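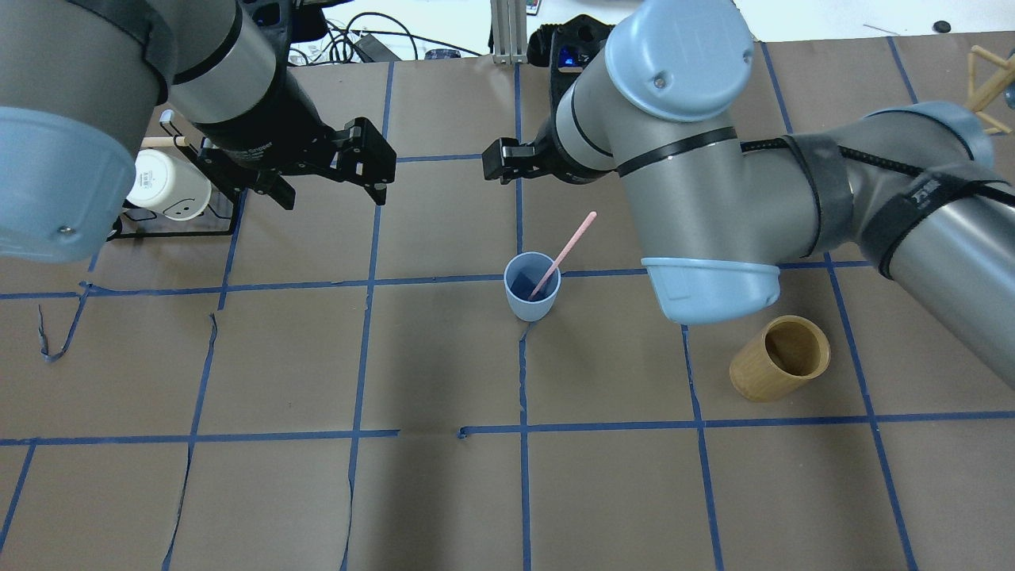 Gavthorpe Institute of Continuing Studies
Department of Housekeeping and Hospitality

Course Handout 4: Table Layout, Surface Covering and the Placement of Drinkware
Prepared by Shazia Niazi, Lecturer
April

We use cookies to remember your preferences and to improve this site. Accept all | Manage settings

4.1 Purpose of the handout

This handout accompanies the fourth practical session of the course. It deals with the preparation of a plain work table, the marking of the surface into cells, and the placing and clearing of cups. Students are expected to have read the section on surfaces in the Course Reader before attending. The folding of table linen is treated separately in Handout 5 and will not be repeated here.

The grid method taught at the Institute was adopted from the layout room at Berkside, where it was used for training banquet staff. It has been simplified for smaller tables. Students who have worked in catering may know a version in which the table is marked with chalk or thread. Either is acceptable in the workplace, but only tape is used in the practical assessment.

4.2 Covering the table

The standard covering is brown kraft paper. It lies flat, takes tape well, and shows a spill at once as a dark patch. The paper should be drawn over the table in a single length where the roll allows it. Where two lengths are needed, the overlap is placed away from the working side and taped along its full extent.

Before covering, the table is wiped and allowed to dry completely. Paper laid over a damp table will cockle, and a cup with a narrow base will not stand reliably on it. Creases are smoothed by hand from the middle outward. A crease that cannot be smoothed should be placed where a tape line is going to run.

Paper is replaced when it is torn, stained or visibly worn. It may otherwise remain in place for the following group. Students should not write on it.

4.3 Marking the grid

Blue painter's tape is used for all lines. Masking tape of the ordinary cream kind is difficult to see against kraft paper under the workroom lights and tends to lift the surface of the paper when removed.

Lines parallel to the front edge are laid first, followed by the lines that cross them. Each strip is fixed at one end, drawn out without stretching, and pressed down along its length. The resulting cells are rectangles. They need not be square, and no marks are lost for cells of slightly different size, provided that the lines are straight and meet cleanly.

In written work, cells are identified by row and column, counting from the front left corner as seen by the student. The word "line" always refers to the tape and the word "cell" to the paper enclosed by it. An object standing across a tape line is recorded as "straddling," with the line named. It should not be assigned to whichever cell holds the greater part of it. This was the most common error in last term's record sheets.

4.4 Cups used in the session

Two kinds of cup are used, and students should be able to describe the handling of each.

(a) Plastic cup, tapered. A cup that widens toward the rim is stable when empty but becomes top-heavy once a long item is placed in it. A straw or stirring stick will lean to one side, and the cup should be positioned so that the stick points away from the person reaching across the table. The cup is lifted by its lower half. It is never lifted by the stick.

(b) Wooden or bamboo cup, cylindrical. These cups are washed by hand in warm water and dried immediately. They are not left to soak. A cup of this kind is stored on its side or mouth down with air beneath the rim, and its interior is checked for odor and for darkening before use. Some darkening of the interior is normal with age and is not in itself a reason to withdraw the cup.

Cups in category (b) roll if laid down on a bare table. On a taped surface the edge of the tape gives very slight resistance, but this must not be relied upon.

The store cupboard holds 96 cups in total. Damaged items are handed to the workroom supervisor, Ihor Zinchenko, and entered in the breakages book on the same day.

4.5 Practical exercise

Students work in pairs. One acts as setter and the other as recorder, and the roles are exchanged at the halfway point.

The setter places one cup of each kind on the table in any position. The recorder notes the cell or line for each cup, whether it is upright or lying, and the direction in which any stick or open mouth is facing. The setter then clears the table. The recorder reads the notes aloud, and the setter restores the arrangement from the notes alone.

Ten minutes are allowed for each round. Pairs that finish early should repeat the exercise with the recorder seated at the opposite side of the table, keeping the original front left corner as the point of reference.

4.6 Assessment

The record sheet carries 10 marks, of which 4 are given for the correct use of terms. Sheets are to be submitted at the Amilside office before the next session. Late sheets will be accepted only with a signed note.

4.7 Reading

Course Reader, chapter on surfaces and coverings.
Gaillard workroom notes, section on the care of wooden tableware (copy held at the front desk).

Contact the department office | © Gavthorpe Institute of Continuing Studies | Back to top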